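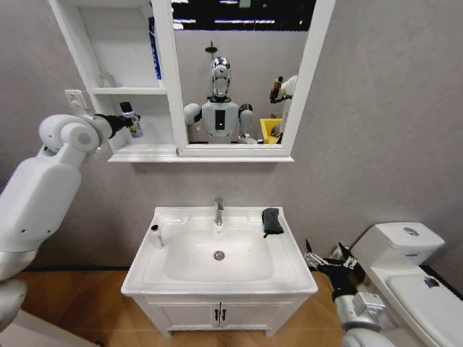 Page 241

Chapter 3
Keeping Watch by Radar and Transponder

A small craft at sea is rarely seen as early as its skipper supposes. From the bridge of a loaded bulk carrier, a yacht of ten metres may be lost among the wave tops until it is very close, and in rain it may not be seen at all. This chapter deals with the two aids most often fitted to help with this problem: the small-craft radar and the automatic identification transponder.

The two work in different ways. Radar sends out its own pulse and listens for the echo, so it can show a rock, a buoy or an unlit fishing boat. A transponder shows only those vessels that are sending a signal - and only if their equipment is switched on and correctly set up. A skipper who relies on one alone will have an incomplete picture of the traffic.
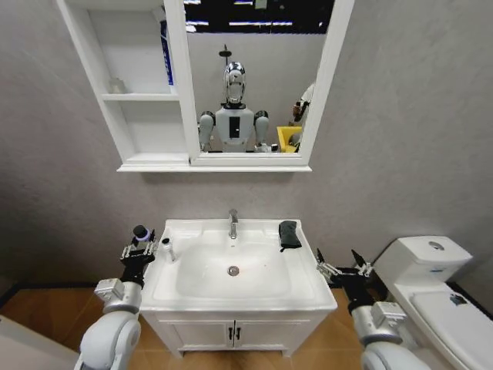

The setting of range deserves particular care. On the short passage from Romska to Zasach, which is used in the exercises at the end of this chapter, the ferry route crosses the yacht track at a narrow angle. A ferry making 35 knots covers a nautical mile in under two minutes. With the display left on its shortest range, the first warning may come too late for any calm decision. Students should practise changing range at regular intervals, and should note the bearing of each contact as they do so.

Alarms are a further matter. Most displays allow a guard zone to be set, commonly at a distance chosen by the user. In busy water a wide zone will sound so often that the crew may silence it.
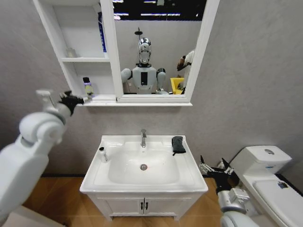
Myklebust takes a different view, holding that a guard zone of 3000 metres should be kept in all waters, and that a crew troubled by the noise should post a second lookout before touching the setting. The advice is sound for night passages with a full crew. It is harder to follow when sailing short-handed, and the Prumisar exercise in section 3.2 asks students to compare both methods over the same stretch of coast.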